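Mugo Bench Rules Kit for two-arm tables
Item 1329 | $129 | In stock, ships from our shop

I put this kit together after I got tired of rewriting the same sheet for every new bench! You get the printed rule card (laminated, both sides), a roll of floor tape, a pad of 700 sign-off slips and a set of red stop tags. It fits any tabletop setup where 2 small arms share one work area, and you don't need to drill anything.

The card starts with reach. Before you power up, move each arm by hand to its farthest point and tape the floor past that, then keep chairs and your own elbows on the other side while the motors are live. Bins go where at least one arm can get to them without leaning over the other, and the middle stays clear so there's room to hand things across.

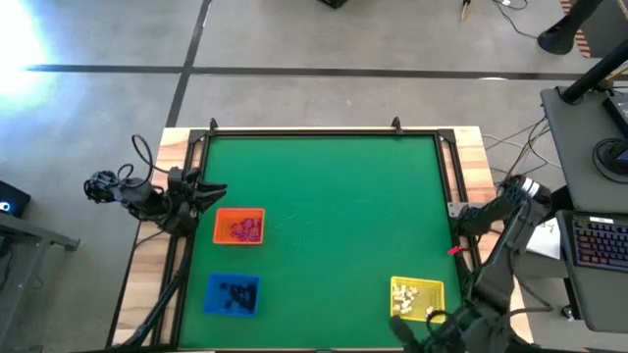
Cables get their own section, and it's the one I'm fussiest about (ask Noemi Piras, who proofread it and made me cut it in half). Leave enough slack for the full swing of the shoulder, tie down whatever is left, and check the ties again after the first hour of running. Anything that crosses a walkway goes under a cover. Covers aren't in the box, sorry, but the Jondo ones we sell fit fine.

Please read this part: the card is a house-rules sheet. It doesn't replace a risk assessment or the manual for your arms, and where the manual is stricter, go with the manual.

Refill slips come in the same size pad. If you have the older Zatano card from us, the new one goes in the same holder.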